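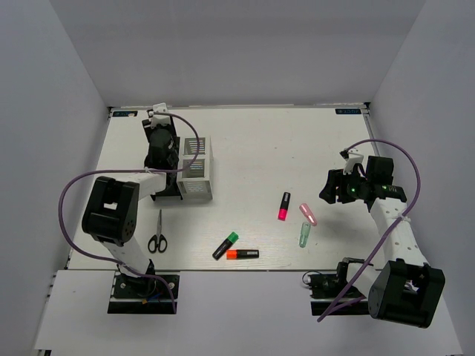

Someone in the second row at Storkmont wanted to know if it could do this all day, and the reply from the back was that the arms could, it was the people who needed lunch. I'd like to start there, as that exchange covered most of what I had planned for the first ten minutes.

Speaker notes, Jan 22, 2018. Open day talk, the Plandalden version. Slower than last time. Drink water.

OPENING
Say hello. Say where the exits are. Say that the bench demo is called Tawhiri and that yes, I know how to pronounce it, and then pronounce it with confidence.

The job on the bench is tidying a desk. Two arms, a handful of stationery, an organizer to put it in. People expect a car door or a welding torch. What they get is highlighters. Let them be disappointed for a second, then ask who here left a clean desk this morning. Wait for the hands. In August I got one, and she took it back.

WHY PENS
Picking up a highlighter is dull for you and hard for a machine. It rolls. It lies at whatever angle it likes. It has to go into a slot not much wider than itself, pointing the right way. Scissors are worse: two loops, a thin pair of blades, and a strong opinion about which way up they want to be. Anything see-through or shiny is worse again, and I keep a couple of things like that in the mix on purpose. If they all go well I'll look like a genius. If they don't, skip to the part about learning from failure.

(That part is on card 9. Keep card 9 handy.)

TWO ARMS
Someone will ask why two. Short answer: reach. Longer answer: passing things from one side to the other, and holding something steady while the other arm fusses with it. Don't do the longest answer. I did the longest answer at Storkmont and a child lay down on the floor.

Mention the cables. Every visitor looks at the arms and every engineer looks at the cables. A cable needs enough slack for the arm to get everywhere it's going and not so much that it goes along for the ride. We use cable ties. The budget line for cable ties is the only one that has never been questioned.

NUMBERS SLIDE
2,369 attempts logged since we began. 405 of those were with visitors watching, and I'm told that makes no difference to the machine. It makes a difference to me.
A full tidy can take up to 12 minutes. Don't apologize for this. Mine takes a weekend.

FINURA
This is the scheduling software. Say what it does in one sentence: it decides which arm goes first. Click past the diagram. The diagram was made for people who like diagrams, and they can have it by email.

DEMO
Start it, then STOP TALKING. Last time I narrated, and I was a full pick ahead of it the whole way, like a bad sports announcer.
Visitors stay behind the tape. So do I.
If it pauses, it's planning. If it pauses for a long time, take a question.

LIKELY QUESTIONS
Will it take my job? Ask what the job is. If it's putting highlighters away, have a gentle conversation.
Can I buy one? No.
Can it fold laundry? Everybody asks. Different talk, much longer, sadder ending.
What happens when it drops something? We pick it up.

CLOSE
Thank the Plandalden people for the room and the extension cords. Next group comes in after 3 rounds of the bench, so keep the handshakes short. Collect the clicker. Collect the good scissors too, they're from my kitchen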